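The box I can't throw out

Every May I go through the closet and get rid of packaging, and every May the lavender box survives. I cleared a spot on the black table, put the teal mat down and opened it up to decide once and for all. 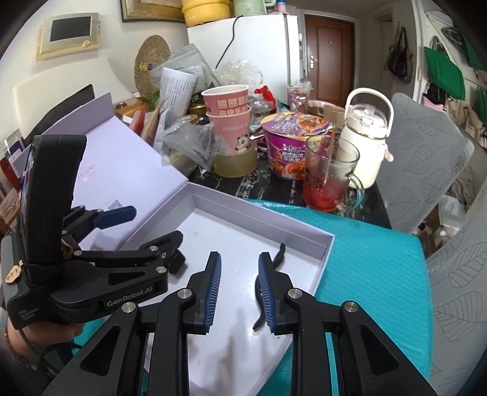

My sister says a box is trash the minute the thing inside it comes out, and that if I haven't used it in 300 days I never will. Okay, but she keeps every single gift bag she has ever been handed, so I'm not sure she gets a vote!

What I love is the lid. It folds all the way back and stays attached, so I can't lose it (I've lost so many lids). The tray is too shallow for yarn or chargers, I know. I was thinking stamps, or maybe the 100 postcards I bought at the Westness sale and have never sorted. They're in a Tenarlow shoebox right now with a rubber band around it, and the corners are getting soft.

So it stays. The two Vasik boxes are going out tonight, though.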